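Snowmen in May: Kirdale toy drive gets a fluffy head start

Winter feels a long way off on Dakevine Street, but the back shelves at the Kirdale toy exchange are already filling up with reindeer, penguins and snowmen. The exchange opened its holiday collection on 30 May 2023, months ahead of most drives in the county, and the first boxes came in before the coffee was ready!

Starting early was Stanisława Kurek's idea. She has run the exchange for three winters and says the December rush always left too little time to look each toy over properly. Plush animals need the most attention. Seams get checked, button eyes get a gentle tug, and anything with a scarf gets a second look, as scarves are the first thing small hands grab.
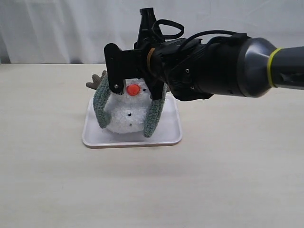 Last season the exchange passed along 2377 toys to families, day cares and the children's ward, and a good part of them were soft toys. Board games and puzzles are welcome too, but plush is what the younger kids ask for, and it's what people seem happiest to give. Some of it has been loved hard – a flattened ear, a bit of stuffing gone from a paw – and a needle and thread fix more than you'd think.

The surprise favorite so far is a snowman. He's white and bumpy all over, with a bright orange nose, three little black buttons down his front and a pair of brown antlers on his head, as if he couldn't decide between being a snowman and a reindeer. A long sage-green knit scarf hangs down on both sides of him like a pair of arms. Kids visiting with their parents on opening day wanted to know his name right away, and the sign-in sheet now has a column for suggestions. "Buttons" is leading, with "Frosty Deer" close behind.

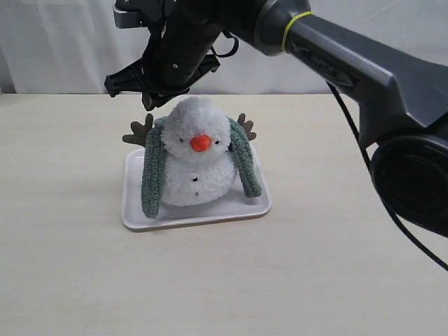 Leszek Tomaszewski wrote in to say his daughter would vote for "Moose," and that the antlers settle the matter as far as she's concerned. He also asked if toys with long trimmings can be donated at all, as he has a knitted rabbit at home with ribbons down to its feet.

Yes, please bring the rabbit! Long trimmings are fine as long as they're stitched on firmly. The exchange sorts toys by age group, and anything with ribbons, beads or small buttons goes to the shelf for older children. Loose pieces can often be sewn back down, so don't leave a good toy at home over one tired seam.

Tadeusz Sobczak is leading the repair table this year and would love company. He keeps a tin of spare buttons and more white thread than any one person should own, and he's glad to teach a ladder stitch to anyone who can sit still for ten minutes. The table has room for 78 toys between sessions, and he's hoping to clear it every week through the summer.

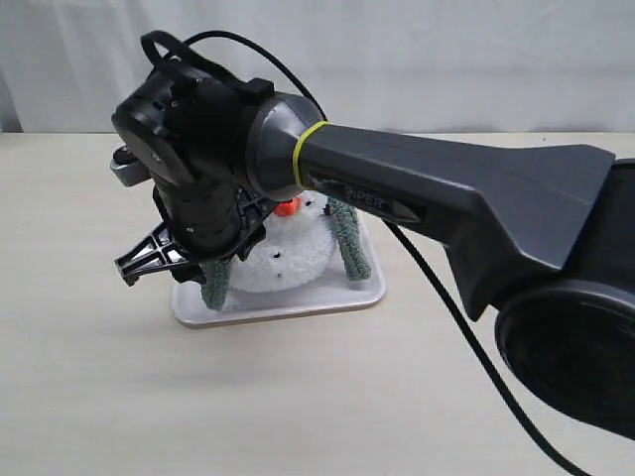

A snowman on a white tray, orange nose first.

Drop-off is at the side door, next to the Mwakyusa bakery, on Saturday mornings from nine to noon. Clean toys only, please. Most plush can go through a cool wash inside a pillowcase and dry flat on a towel, but check the label first. Fluffy, loopy fabrics do best with a light brushing once they're fully dry. It brings the curl back up nicely – a soft baby brush is perfect for the job.
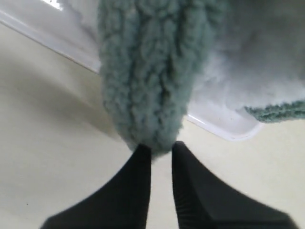
Knitters can pitch in as well. The exchange is short on doll-size scarves and hats, and chunky yarn in greens and blues would be especially welcome. Patterns are free at the front desk, and the simplest one takes a single evening. Finished pieces can go in the basket by the door with a note of the yarn used.

Naming suggestions for the snowman will be taken through the end of next month. The winning name gets stitched on a felt tag, and Kurek has promised to do the lettering herself.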